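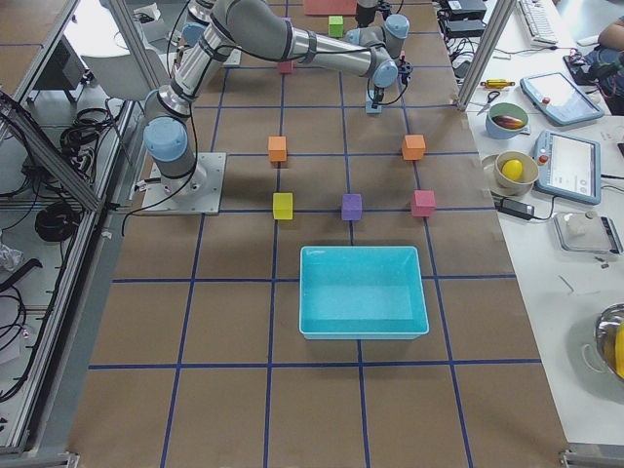
Notebook | Entries | Supplies | Bench rota | Search

Blocks and tray, big table
June, 3 pm

Brown paper on the work table is holding up. Squares are marked with the dark blue tape, both directions. Bernardo Frade wanted wider squares, but the turquoise tray sits inside one as it is, so I left the spacing alone.

Foam blocks for the sorting layout: orange, yellow, purple, pink, green, a small pinkish-red one and a light blue. The pinkish-red and the pink are too close in color for my taste. Write "red" and "pink" in the log and nothing else – last month's pages have four different names for the same two blocks.

Start with the tray empty, near edge of the table. Orange pair in the middle, then yellow, purple, pink in the row below. They don't need to sit exactly on the tape crossings. Green goes up by the salmon-red board.

Tape: one 66-yard roll left from the Rulport order. Edges lift if the paper is creased underneath, so flatten first, then press down with the side of a ruler. Redid 3 strips this way before lunch.

To do:
– ask Chaiyaporn for a price on spare foam cubes, pack of 14
– clear the white desk on the right, too much piled on it
– second tray, same rim if they still make it

Bench notes, Skelero workshop | Contact | Back to top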